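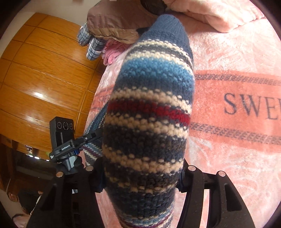
条纹手织毛衣的平铺、测量与存放

斯特登编织通讯(Sterden)第34期,护理与修补栏

上一期登出粗线围巾的清洗办法以后,来信里问得最多的是条纹套头衫:颜色多,接线处多,洗完袖子变长,下摆变宽,叠起来又厚。本期用一件圆领条纹手织套头衫作例子,把从清点、测量到收进柜子的做法写一遍。毛衣用余线织成,总用线量按线团标签相加为1,763米,主线是Dranano中粗羊毛混纺,其余颜色来自几批不同年份的存线。例件在登记簿上的编号写法和尺寸表格式附在文末,读者可以照抄。

文中的厘米数和针数都以自己手上的衣服为准,此处只给方法。

一、先看结构,再决定怎么拿

手织条纹毛衣各部位的受力差别很大。罗纹弹性好,能拉开也能回缩;平坦的桂花针或起伏针纵向容易伸长;换色处如果背面渡线偏紧,会在横向上形成一道不肯伸展的线。拿起衣服之前先分清这三类部位。

例件的领口、袖口和下摆都是罗纹,袖身和衣身是颗粒感较强的针法。从袖口往上看,素色的蓝灰罗纹之后接米白细条,中间隔一道深灰,再是一条较宽的亮蓝。再往上有一条鲜红,两侧各有一条米色。宽窄不一的条纹对测量有个好处:每条颜色的边界都可以当作刻度,左右两只袖子不用尺也能先对一遍。

搬动时应托住衣身,两只袖子先折到身前。捏着肩头提起来,整件衣服的重量都压在肩部和领口的几十针上;捏着袖口提,拉长的是袖身。单独检查袖子时,可以把袖子收拢成一束,让衣身留在床面或桌面上,只让袖子的一小段离开支撑面。

粗线毛衣吸水后重量增加很多。湿着的时候,以上各条都要更严格地执行,最好连同一条大毛巾一起抬。

二、清点接线处

余线毛衣的隐患主要在线头。换一次颜色,至少有两个线头要藏,片织的话都集中在侧缝附近,圈织的话多半沿着起针处排成一列。藏线长度不够,洗过两三次之后就会从背面钻出来。

检查要翻到反面做,光线从侧面来。步骤如下。

1. 从下摆罗纹的上沿开始,沿着换色处逐条向上,用钝头缝针轻拨每个线头,不拉。

2. 线头露出长度不足一个指节的,暂不处理,在纸上记下所在条纹的颜色和序号。

3. 露出较长的,穿针后顺着同色线圈的走向藏进去,先向左走几针,再折回。深色线头藏进浅色条纹会从正面透出来,炭黑和米白相邻的地方尤其明显,应藏在自己颜色的那一侧。

4. 发现断头时不要剪齐。先用别色细线把相邻的活圈穿住,等清洗和晾干全部结束再补。

5. 袖子内侧手伸不进去的部分,把袖子整只翻出来,袖口朝外。罗纹收得紧的,翻的时候分两次过,先翻到袖口上方的第一条浅色条纹,再翻其余。

记录纸上每一行只写一处。以前登记簿里有人把同一条纹上的几个线头合写在一行,后来补过哪一处就无从查起。现在的表格已改为一行一处,旧记录不再追补。

三、试色

颜色多的毛衣必须试色,红色、酒红、深蓝和黑色逐一试。取一块白色棉布,用将要使用的洗涤液浸湿,压在反面的线圈上,保持一段时间后揭开看。白布上有颜色的,说明这种线还有浮色。

只要有一种线掉色,整件就按会掉色处理:水温与室温相同,浸泡时间缩到最短,脱水之后立即平铺,不允许湿着折叠放置。米色和鲜红相邻的条纹最容易出问题,湿着叠在一起放一晚,红色会印到米色上,而且多半印在折线处,形状是一条直边,很难再洗掉。

吸色纸可以放,但不要因为放了吸色纸就延长浸泡。Kuster羊毛洗液按瓶身说明的用量即可,例件试色用的是同一种。以前有读者寄来问题,说深蓝罗纹洗后发白,查下来是洗液没有漂净,干了以后残留在罗纹凹处。多漂一遍水就没有了。

浅色条纹里的杂色点不要当成串色。有的线本身就是白灰混色,织成桂花针之后颗粒更明显,洗之前应在登记纸上注明“原色即有斑点”,免得后来接手的人反复去洗。

四、清洗与脱水

1. 盆要够大,衣服放进去后能摊开,不需要揉成团。

2. 先放水,再放洗液,搅匀,最后放衣服。水流不要直接冲在衣服上。

3. 从上往下按压,让水进入线圈。领口和袖口如果有污渍,用手指肚按,不用刷子。

4. 换水时托住整件衣服靠到盆边,把水倒掉,不要把衣服提起来等水滴完。

5. 漂到水面没有泡沫为止。

6. 铺一条干毛巾,把衣服平放上去,袖子放在身片上,连同毛巾卷起,用膝盖或前臂压。毛巾湿透了就换一条再卷一次。

7. 展开毛巾卷的时候按卷的反方向慢慢打开,不要抖。

用洗衣机脱水的,装进网袋,选最低一档,时间以不滴水为准。网袋里如果留有很大空余,把网袋口多绕一道扎紧,减少衣服在里面滑动。罗纹下摆在脱水时常被甩到网袋一角,取出之后如果已经成了一团,先放平静置,待线圈自己松开再整理。

五、平铺与定位

平铺的支撑面要比衣服大,两只袖子能伸开。床面、铺了垫子的餐桌、晾网都可以。晾湿衣服时床上应先垫防水层和两层毛巾;只作测量和检查的干衣服,直接放在床罩上就行。床罩颜色最好和衣服拉得开,边缘看得清楚,量的时候省事。

定位的顺序是先中线,后两侧。

领口居中,后领先贴平,前领再放下来。罗纹圆领有一定的硬度,会自己立起一点,这属于正常状态,不要压平。用手掌把领子按倒再晾干,领口会外翻,以后每次穿都要往里折。

肩部和上胸的条纹如果是直角转折的织法,转角就是最好的定位标记。左右两个转角应在同一高度,与领口的距离也应相等。转角偏了,通常是肩部某一侧被拉长,用手指从转角向领口方向轻轻推回去,不要从另一侧去拉来凑。转角以外的横条到了衣身下部应当是平直的,看得出弧度的,说明侧边比中间长,或者中间比侧边长,分辨的办法是顺着一条颜色对比最强的条纹看过去,比如炭黑与白灰之间的边界。

衣身摆成长方形,侧边保持直线。腋下会有小褶,属于袖子和身片相接处的余量,推平即可,推不平的留着。硬要推平腋下,侧边就会向外鼓。

袖子的摆放角度没有统一规定。例件在平铺时一只袖子斜着向下,另一只横着伸开,各自顺着接缝自然的方向。需要左右对比长度的时候再把两只摆成同样的角度。

下摆罗纹最后处理。竖纹应当彼此平行,并且与衣身侧边同向。罗纹湿着的时候可以用手从两侧向中间拢,使宽度略小于衣身,干后弹性会好一些。不要在罗纹上别定位针。

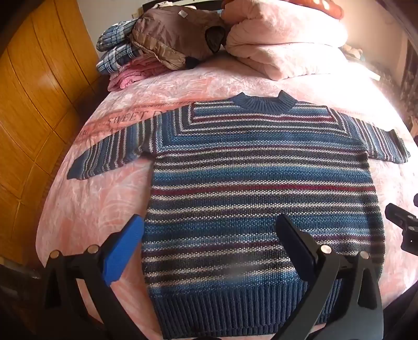
六、测量

测量在衣服完全干透、平铺并静置之后进行。刚从柜子里取出来的衣服也要先静置,压了一季的线圈需要时间恢复。用软尺,不用钢卷尺,钢尺的钩头会挂线。软尺放在衣服上,不压。

量以下各项。

胸宽:腋下水平处,左边到右边。尺子落在同一条颜色上,可以保证水平。

衣长:后领罗纹与身片的交界处,垂直到下摆底边。领子本身的高度另记。

下摆罗纹高度:取左、中、右三处。三处不一致时全部记下,不取平均。

袖长:袖与身片的接缝处到袖口底边,沿袖子中线。袖子斜放时尺子跟着斜。

袖口宽:罗纹自然状态下的宽度,不拉。

领宽:罗纹内侧,左到右。

条纹位置:选三条容易认的,例如衣身上靠下的一条酒红,记它的上沿到下摆底边的距离。条纹位置比总长更能反映变形发生在哪一段。总长不变而条纹位置变了,多半是上半部伸长、罗纹收缩,两者正好抵消。

每项量两次,中间把软尺拿开重新放。两次之差超过半厘米的,检查衣服是否移动过,然后重量。登记簿里只写最后采用的数,差值写在备注里。

起伏针和桂花针的密度要在同一种颜色的条纹里数。跨颜色数出来的密度没有用处,余线粗细往往不同,同样的针数,这一条和那一条的高度可以相差一行还多。白灰杂色的条纹不好认行,用一根深色缝线沿着要数的那一列放上去作参照。

七、晾干与翻面

平铺晾干的第一面定为11小时,窗开一条缝,不用暖气直接烤。到时间后翻面,翻面前把两只袖子折到身前,一手在领下,一手在下摆以上,连同底下的毛巾一起翻。翻完换干毛巾,重新按第五节定位。

第二面不定时间,以罗纹内侧摸上去不凉为准。罗纹比衣身厚,干得最慢,腋下次之。衣身已经干了而下摆还潮的,不要收,也不要用吹风机单独吹下摆,局部快干会让罗纹与衣身的交界处起皱。

十二月的室内湿度低,但温度也低,两项相抵,时间不必调整。梅雨季节建议用风扇,距离拉远,风向与衣服表面平行。

晾干过程中如果猫上去睡过,重新定位,其余照旧。

八、折叠

粗线毛衣折叠的目标是减少折线数量,并让折线避开换色处和转角。

1. 正面朝下平铺,领口朝上。

2. 左侧袖子连同一部分身片向中间折,折线落在领口边缘以外。袖子再沿身片方向向下折,袖口朝下摆。

3. 右侧照做。两只袖子不要重叠,重叠处会比别处厚出一层,压久了在身片上留印。

4. 下摆向上折到衣长的三分之一处。下摆罗纹较宽时,整条罗纹应当完整地落在折进去的那一段里,折线在罗纹以上。

5. 再折一次,领口一侧留在最外面。

6. 翻过来,正面朝上放入收纳袋。

折完以后从侧面看厚度,一端明显高于另一端的,多半是袖口都堆在下摆那头,把其中一只袖子向上回折半截就能匀开。

卷着收也可以,适合抽屉浅的情况。卷的时候从下摆开始,里面衬一张无酸纸。卷起来的毛衣不能叠压,上面不放东西。

衣架不用,裤架也不用。曾有读者建议把毛衣对折搭在衣架横杆上,试过一个季节,中粗线的在横杆处出现一道横向压痕,蒸过才退;起伏针的衣身下半段伸长。此法不推荐用于本栏所说的粗线条纹衫。

九、存放

奥文登(Ovunden)活动室的两只柜子目前仍按颜色分层,从下一季起改为按线的粗细分层。登记在册的手织品共1,024件,粗线外套和套头衫放在下两层,披肩和细线衫放上层。条纹类不再单独设格,原来的“多色”标签撤下。

收纳袋用棉布的,袋口系绳,不抽真空。抽过真空的粗线毛衣恢复蓬松所需的时间很长,起伏针的颗粒会被压扁,浅色条纹上看得最清楚。樟木块放在袋外,不与羊毛直接接触。每袋一件,袋外缝登记布条,布条上写编号、收入月份和线的粗细,不写尺寸。尺寸在登记簿里,会改。

放入前后各检查一次虫蛀。发现可疑的小孔,先看是不是漏针。漏针的孔周围线圈完整,能看到一个没有挂住的活圈;虫蛀的孔有断纤维,边缘参差。无法判断的一律单独封袋,不入柜。

放满三个月取出一次,展开、静置、按原折线以外的位置重新折。

十、几种常见变形的处理

袖子变长。先看条纹:靠近袖口的几条间距正常,靠近肩部的变宽,是悬挂造成的,浸湿后把变宽的一段沿长度方向推短,平铺晾干。全袖均匀变长,多是织得偏松,推短之后下次洗仍会变长,需要考虑拆袖口罗纹,减去几行再重织。

下摆外翻。罗纹针数与衣身相同而没有换小号针时常见。可以在罗纹反面靠底边处穿一道弹力细线,每隔几针挂住一个下针,收到合适的宽度后打结。弹力线颜色取最接近罗纹的,深蓝罗纹用藏青或黑都看不出来。

领口变大。处理办法同上,弹力线穿在领子与身片的交界处。穿线之前先试头围,套头衫领口收得过小会穿不进去,这个错误已经有两位读者犯过。

条纹处起波浪。某一条颜色比上下都宽,边缘呈波浪形,原因是那一条的线较粗或者缩水率不同。蒸汽可以改善一部分:熨斗悬空,不接触织物,蒸汽喷过之后用手掌按平,等凉透再移动。含腈纶的线不要蒸,受热后失去弹性,不能恢复。不清楚成分的余线按含腈纶处理。

起球。用剪刀逐个剪,或用修剪器,不要拔。颗粒状针法表面本来就不平,修剪器容易削到凸起的线圈,低速,并垫一块硬板在里面。袖口和袖身交界处略有绒毛的,留着即可。

十一、登记格式

编号写在第一行,后面跟品类、领型、针法、主线。颜色栏按从下到上的顺序写,只写看得见的颜色名称,不写线的商品色号;色号另填在用线栏,没有标签的写“不详”。例件的颜色栏写法如下:

下摆罗纹,深蓝。衣身,蓝、灰、炭黑、白灰杂色,间有酒红窄条,靠下有暗紫。领口罗纹,深蓝。

用线栏:Dranano中粗羊毛混纺,余线若干批,合计1,763米。

尺寸栏照第六节的项目顺序填,单位厘米,保留到半厘米。

线头栏一行一处,补过的划一道横线,不涂掉。

备注栏写试色结果、有无杂色线、是否穿过弹力线。没有内容的写“无”,不留空。

旧表格仍可用完,背面空白处加写条纹位置三行。新表格在活动室门边的文件架上自取,需要电子版的向通讯信箱索取,信里注明“登记表”。

下期内容为罗纹袖口的拆短与重织,包括从袖口一端反向挑针的做法。手上有已经拆过一次的袖口、并且保留了原线的读者,可以把密度和针号先寄来。

更正:上期围巾一文第三节中“浸泡至水凉”应为“浸泡至水与室温相同”,特此改正。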